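EKBRIDGE, 24 Apr 2025 - Purow is opening the second round of its errand trials, and we could not be more excited to get going. The question is a plain one: can a machine take over the small daily chores yet, like fetching a parcel or carrying the trash down?

Our answer so far is "some of them." The Clornik walking unit handled 1289 chores in round one, and 1000 were finished with no help from a person. Getting across the paving beside the lawn and the apartment buildings is the part we enjoy most. 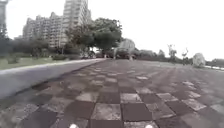 According to Nabila Bouzid, the walking is far ahead of the hands, and she would still not trust a machine to fold a shirt or load a dishwasher with good plates in it.

We think that's fair! Doors and stairs are still slow work, and soft things like laundry are slower. Round two adds 200 longer errands, with more time spent on paths between lawns and hedges.
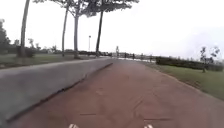 Nine households in the Pärn district have signed up, and each will keep a simple diary of which chores they gladly hand over - and which they take back. First results will be shared in June.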